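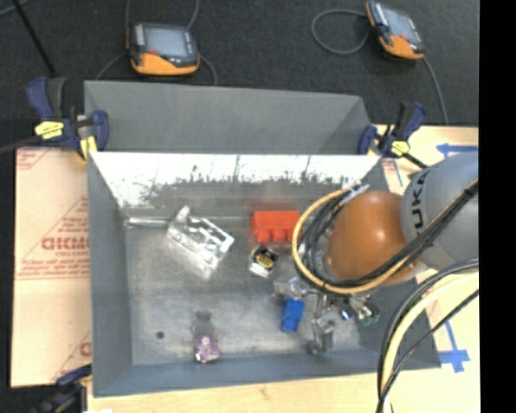

1/ People keep asking me whether machines can do chores yet. I have been testing arms on picking and sorting work for long enough to have an answer, and it is "some, slowly, if you choose the chore." Longer version follows.

2/ Start with the chore everyone thinks is easy: take mixed things out of a bin, one at a time, and put each where it belongs. A four-year-old can do it. So can a tired person on the last hour of a night shift. It is still one of the better tests we have.

3/ Rigid blocks with flat faces are close to solved. Matte surface, strong color, two parallel sides. The depth image is clean and the grasp planner has plenty to choose from. If a vendor demo has only blocks in it, you have learned that their arm moves.

4/ Clear molded packaging is where the trouble starts. Depth sensors based on projected light get holes or ghosts on it. A bare metal bin floor adds reflections, and the planner will sometimes aim at the reflection.

5/ We logged 110 pick attempts on clear plastic last March. 29 ended with the fingers closed on air. Same arm, same gripper, same lighting, 110 attempts on opaque blocks: 10 misses. The plastic was lighter and larger than the blocks. Size does not help if you can't see the edge.

6/ Second problem is walls. A thing in the middle of a bin can be approached from most angles. Push the same thing against the side and half your grasps vanish, as the finger has to go where the wall is. Corners are worse. A person drags the object out with one fingertip and does not notice doing it.

7/ Arms can drag too. Pull to center, re-image, pick. It costs an extra motion and an extra look, and it works more often than I expected. Most shop-floor systems I have been shown leave it out to keep the cycle time on the brochure low.

8/ Third problem is thin flat stuff lying on a flat floor. Strips, cards, flat blister packs. Suction handles some of it if the surface is sealed and smooth. Two fingers mostly scrape. Fingernails are underrated hardware.

9/ Cables. Anything bolted to the wrist needs power and air or signal, and the hose has to follow the wrist through every rotation. I have lost more test time to a snagged hose than to bad vision. When you read "uptime" in a report, ask if dress pack faults were counted.

10/ On numbers. Oona Oksanen ran the Soltmont trial and published her failure sheet along with the success rate. I wish more people did. Soltmont was small-parts returns sorting, one arm, one bin, one human on call. The human was called 14 times in a shift. Each call was short. The person still could not go do other work.

11/ That is the figure I would ask for first. Calls per shift, and how far the person can walk between them. A system that is right most of the time but needs someone standing next to it has replaced the work with waiting.

12/ Seltix quotes picks per hour with the stoppages removed. Jodau quotes it with stoppages in. Jodau looks slower on paper. I would buy the Jodau number before I bought either machine.

13/ Home use. Same tasks, worse conditions. In a shop you can bolt the arm down, clamp the bin so it stays where the calibration thinks it is, fix the lights, and fence the area. In a kitchen the bin is a drawer, the drawer is half open, and the light changes at 4 p.m.

14/ Clamping is a bigger deal than it sounds. If a bin shifts by a finger's width, every wall in your collision model is wrong by that much. You either clamp it or you re-localize every cycle. Re-localizing is the better answer. Clamps are what people use.

15/ Toy pickup is the home chore I would bet on first. Most toys are bright, tough and forgiving of a drop, and "in the box" is a loose target. Getting one in the wrong box is annoying and harmless.

16/ Dishes I would bet on much later. Glass has the clear plastic problem plus weight plus breakage. Laundry folding can be done on a clean table with a single shirt. From a heaped basket with a fitted sheet in it, I have not seen it done without edits in the video.

17/ Someone will reply with the Liang demo. I have watched it. It is good work. It is also one kitchen, one set of cups, and I count two cuts. Show me a kitchen the system has not trained in and let the owner pick the cups.

18/ What would change my mind: an arm that empties an unsorted bin down to the bare floor, including the flat bits and the thing in the corner, with no one touching it. The last few objects are where the time goes. Most reported runs stop before then.

19/ So, shop floor: yes for rigid known parts, yes with a helper for mixed returns, not yet for anything clear and thin. Home: toys soon, the rest I don't have a date for.

20/ Q from the DMs on whether a bigger gripper helps. For heavy parts, yes. In a bin, usually no, as it needs more room beside the object, and that room is the thing you are short of. Try narrower fingertips first. They are cheap and you can swap them in ten minutes.

21/ Another one, on coating the bin floor matte to kill the reflections. We tried it. Helped with the ghosts, did little for the clear plastic itself. The coating also scuffed off where the fingers touch down, so plan on redoing it.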